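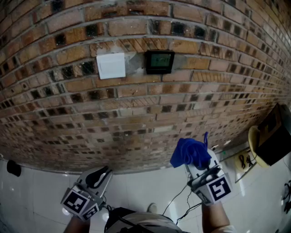 Can a small lab rent a two-hand capture kit without buying into a yearly contract?

Lustex rents one by the block of 14 days, with processing of the recordings billed separately.

The company works out of Gritthorpe and supplies paired hand-held grippers, a head unit, cabling and a chest harness. Operators do ordinary household and building tasks with the grippers, and the recordings are converted to trajectories for training robot arms. Seija Manninen runs field operations. We spoke for an hour in January, mostly about wiping tasks and what the rental price of $1,159 per block leaves out.

"It leaves out the operator," Manninen said. "You supply the person. We send a setup sheet and one remote session, and after that you're expected to run your own calibration at the start of each shift."

Calibration consists of holding both grippers in view of the head unit and turning them slowly until every marker has registered. Manninen puts it at four minutes for a trained operator. The software will accept a shorter pass, and she would prefer it didn't. Short passes show up later as drift between the left and right tracks.
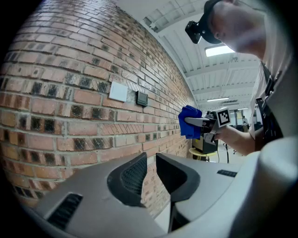 She was more guarded on throughput. The sales sheet quotes 300 episodes per block for a single operator. Genivaldo Leite, who used the kit at Plilville on a cleaning dataset, told me he reached that number but kept 87 percent of it after review. Manninen did not dispute his figure.

"Most of what gets thrown out is a marker problem," she said. "The operator rolls a wrist and the large tag goes away from the head camera. The side tags help. They're smaller, so they help less at arm's length."

Wall fixtures are a frequent request, she said. Switch plates and control panels are small, fixed in place and easy to reset between episodes. They also stand slightly proud of the surface, so a policy trained on them has to deal with an edge. Brick behind the fixture gives the tracker plenty of texture, although repeated courses can produce false matches if the operator stands square to the wall for long.

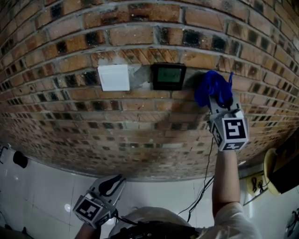 Right gripper with the blue bundle, beside the wall display.

I asked about cables, the main complaint in Leite's notes. Manninen said a cordless version exists on the bench and has no release month. In the meantime the sheet recommends routing everything through the harness and leaving slack at the elbow. Leite's own fix was a hook-and-loop tie on each forearm, which Lustex has since added to the box. 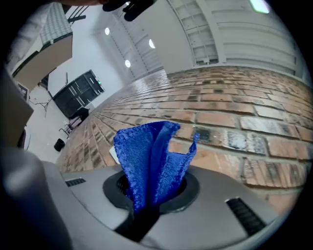 Soft goods are the other weak point. Finger opening is logged continuously, but the log says nothing about how much cloth is above the grip or which way it has fallen. The camera on the gripper has to supply that. With a microfiber cloth pinched into a tall fold and one end curling off to the side, the fold itself covers part of the wall the operator is working toward. Manninen advises a shorter grip for wiping, and a note in the episode metadata whenever the cloth is refolded.

Ismael Lins handles processing, and files normally come back in two working days. Raw video remains with the customer. Blocks can be extended by a week if the kit isn't already booked, and replacement finger pads are charged at cost.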